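The Trillmont Oil-Wax Kit: Mostly a Very Expensive Rag
4 min read
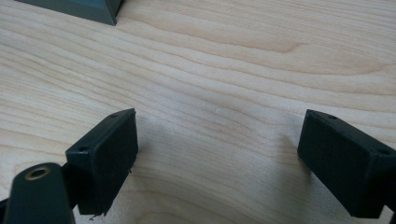 I don't trust any finish that comes in a box with a ribbon handle. The Trillmont kit has one, plus a can of oil-wax, a can of cleaner, two pads, a cloth and a leaflet that uses the word "nourish" on every page. It costs $35, which buys you a lot of plain oil at the hardware store. I put it on a pale wooden tabletop I'd been putting off since November, and I'll give it this much: the grain still looks like grain. The wavy darker stripes in the upper half are easy to follow, and the color has stayed a soft cream with a bit of honey in it. I was expecting orange. Most things I've put on light wood over the years went orange, including one from Kofler that swore on the label it wouldn't.

So the color is fine. Now the complaints.

The leaflet tells you to sand to 240 and stop. I did one half at 240 and took the other half to 600, to see if the warning meant anything. Trillmont says the finer paper "closes the wood" and the oil won't go in. Maybe. I couldn't find the line between the two halves by eye or by hand, and neither could my neighbor Alois Lüthi, who sands things for a living and was hoping to catch me out. If there's a difference it may show up in a year or two. I wouldn't lose sleep over it.

The pads are bad. The first one shed fuzz into the wet oil within minutes and I spent the rest of the coat picking it out with a fingernail. I threw the second one away and used an old T-shirt, which worked better.

The cleaner is soap. It smells like soap and foams like soap, and the leaflet is very coy about what else might be in there. You could leave it out of the kit and take ten dollars off the price.

Drying time is where I got properly annoyed. "Ready overnight," says the can. Mine was tacky the next morning and still a little grabby that evening, with the windows open. Give it two full days before you put anything on it, three if the room is cool. And wipe off far more than you think you should. I left one corner a bit heavy on the first coat and had to go back over it with a clean rag and some swearing.

As for the sheen, they call it "dead matte." It's matte with a slight sheen, and I like that better than what was promised, but if you're after the chalky look you see in catalogs you won't get it from this can.

I can't tell you how it stands up to red wine or hot pans. Sixten Åberg, who runs the finishing class I took in Drernberg, has had it on a workbench for over a year and says water beads on it but coffee rings need a wipe of fresh oil. He also gets his for free, so weigh that as you like.

Should you buy it? The kit, no. Trillmont sells the oil-wax by itself as No. 402, and the shop in Flasdale keeps it on the bottom shelf behind the nice boxes. Get that, a pack of 240 paper and a T-shirt you don't care about. I'd use the oil again on pale wood. On anything dark I'd stick with what I have.

Three stars for the can, one for the rest of the box.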